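Vurkley Opens Teaching Cells for Phone Sorting Line

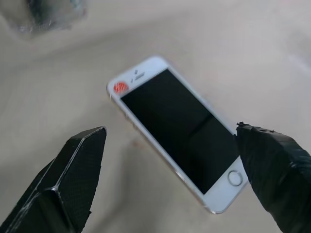
Vurkley, the electronics recovery center operated by Jollmont, has begun training robot arms to handle used smartphones by recording the movements of its own staff. The first phase of the work started in November and will supply the recordings needed to run two stations on the center's intake line.

Under the new arrangement, an operator sits at a desk beside the work cell and guides the arm by remote control. Each recording covers one complete handling task: approaching a phone on the table, closing the gripper on it, lifting it and setting it down in a tray. The arm's position and the view from a camera at its wrist are stored together, and the recordings are later used to train the software that will run the arm without an operator.

The center receives phones in many sizes and conditions, and they reach the sorting tables at every angle. Earlier equipment at the site relied on fixed positions programmed in advance, and staff had to place each phone in a holder before the machine could pick it up. That step will be removed at the two new stations.

"Our sorters know how to get hold of a thin, flat object without scraping it across the table," said Dagný Bech, manager of technical operations at Vurkley. "We could not write that down in a form a machine would follow. Guiding the arm through the motion has been a more practical way to pass it on."

A total of 266 phones have been set aside for the training work. All were withdrawn from resale before the project began. They are placed on the table in a different position for each recording, face up or face down, and the lighting over the cell is changed between sessions. The team plans to collect 3,000 recordings before the first full trial and had completed 2,000 at the time of the center's most recent report to Jollmont.

Seven employees have qualified as operators. Training takes place during paid hours and begins with direct hand guiding, in which the employee holds the arm and moves it through the task with the motors released. Employees then move on to the remote controls. Recordings in which a phone is dropped or pushed off the table are kept in a separate set and reviewed by the technical team, which decides whether the task should be repeated.

The control desks were supplied by Figueroa, which also maintains the arms. Deka is responsible for storing the recordings and preparing them for use in training.

Jollmont stated that no positions at the center will be eliminated as a result of the project. Staff now assigned to the two stations will move to inspection and repair, where the center has reported a shortage of workers.

Employees who wish to qualify as operators may apply through their shift supervisor. Previous experience with robots is not required.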